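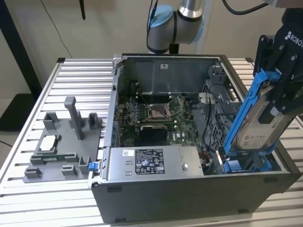 Figure 1. Tower on its side, side panel off, CPU socket open.

2. Layout of the work area

The aim of this part of the project was to set out a desktop tower so that the processor and memory could be fitted without turning the case. The tower came from the Kelthorpe store, item 1126. Ewurabena Quaye drew the parts holder and checked it against the case on February 5, 2018.

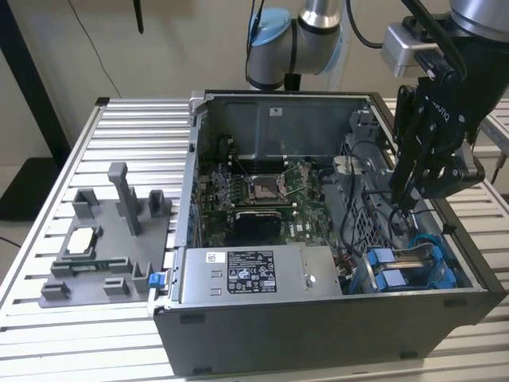 The parts holder went through 4 versions before the spacing was settled. Early ones let the processor slide, and its edges were hard to grip. The version used is a grey 3D-printed plate placed to the left of the case. The CPU lies in a recess near the left middle of the plate, and the three small blocks along the lower part form slots. Total print time was almost 67 hours – more than planned.

2.1 Order of work

1. Lay the case flat, with the power supply towards the front of the table.

2. Raise the retention bracket and leave the socket clear.
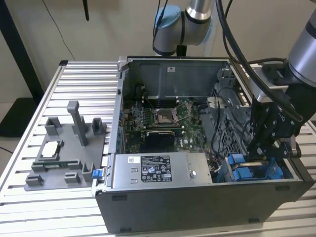
3. Lower the CPU straight down, match the corner mark and close the bracket.

4. Fit the memory and press until both ends are level.

Cables were left as found. Tying them back is listed as further work for March.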